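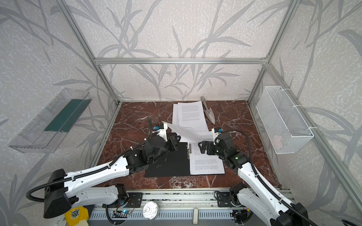 Printed pages by the open black binder or folder board, trowel to the right

Hi Vandana, hi all,

Binder with a clip rail, every time! I put the Prillton planting notes in one – over 25 pages – and they open flat, so I can read with muddy hands nowhere near the paper. Love it.
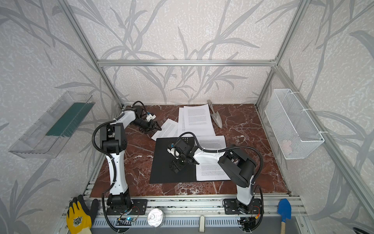 Black mat on the red-brown marble, papers near the back

A dark mat helps too, white pages show up so well on it. And do keep the trowel list up front, I look at that one constantly – happy to send you my page order if you'd like it.

Pallavi

On 25th November, Vandana Shukla wrote:
> Does anyone have a good way to keep garden handouts together? Mine are all over the shed.
> Vandana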